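# Two Blue Crates and a Marriage of Systems

Jun 16, 2018

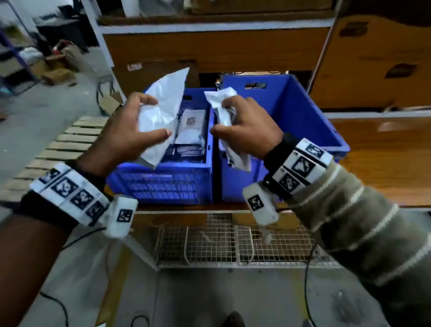 The back room of our shop in Ciltville has been run for the past six years on what my business partner, Gianni Gentile, calls "the flow." The flow works like this: goods come in the door, Gianni puts them where his hand happens to be, and I find them in August. We sell yarn, mostly, plus the needles and notions that people buy when they already have too much yarn. Every order goes out in a white poly mailer, and returns come home in one too, so on a busy week the shelf looks like a snowbank with opinions. My contribution this spring was crates. Deep blue plastic totes, side by side on the shelf, hand-holds near the rim, slotted sides so you can spy on the contents. The left one gets packets standing upright in rows, like records in a record store. The right one gets whatever I've pulled out to deal with, and it spends most of its life gloriously close to empty.

Standing them upright was Roxana Valderrama's idea. She worked in the mail room at Dastbridge for years before she came to us, and she watched me stack mailers flat for most of a morning before asking, very politely, how I planned to get at the bottom one. I had no plan. My plan was to lift the whole pile with my chin.

So now they stand. You flip through with two fingers, find your packet, pull it up by the corner. The skinny ones behave. The big ones slump and crease and develop a sort of elbow, and if you let two big ones sit next to each other they lean on their neighbors until the entire row is lying down again, which I take personally. I've started putting the bulky sweater-quantity orders at the back, against the wall of the crate, where they can slouch without dragging anybody down with them.

Labels are still a fight. I want them facing front, near the top edge, every time. Gianni says a label is a label wherever it lands, and he'll happily stick one across a fold so that the scanner has to be coaxed. We ordered a fresh roll from Rameck, and he put the roll in the right crate. The right crate is for pulled orders! I moved it. He moved it back. The roll now lives in my coat pocket.

Total cost of this revolution was $34 for the pair, which Gianni has mentioned more often than the $80 he spent on a wall rack that holds one broom. I measured for a second pair last night and they'd fit if we got rid of the box of Arboleda catalogs, which he is saving for reasons he can't produce on request.

He did put a mailer away yesterday without being asked. Upright, label out, correct crate. Then he set his coffee on the shelf where the next crate is supposed to go, so I've written CRATE on a piece of masking tape and stuck it down there.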